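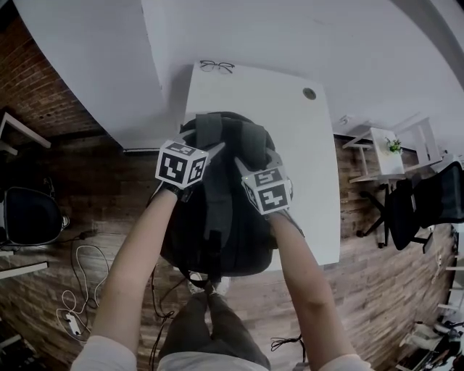 Section 8: Trying out the fabric finger pads

I ran the Undetti pads against our old bare ones all through October, so these steps are what stuck with me!

1. Seat each pad in its mount and tug it gently.

2. Check that the marker cube is tight. A wobbly cube will wreck your tracking.

3. Open and close both grippers 20 times before you pick anything up.

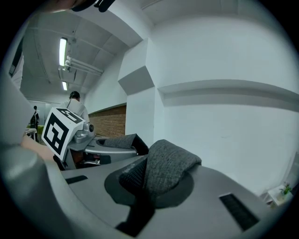 Delwyn Cartwright would do 30, on the grounds that new fabric needs longer to settle. Fine by me -- go with 30 if your pads are fresh out of the bag.

Caution: keep loose sleeves away from the fingers.

4. Start with something floppy, like a backpack strap, then try a hard object.
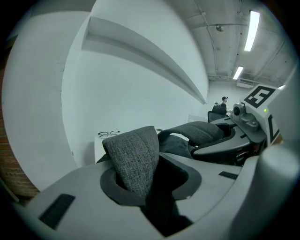
5. Write down every slip, left and right hand separately (I mixed mine up once and had to redo the lot).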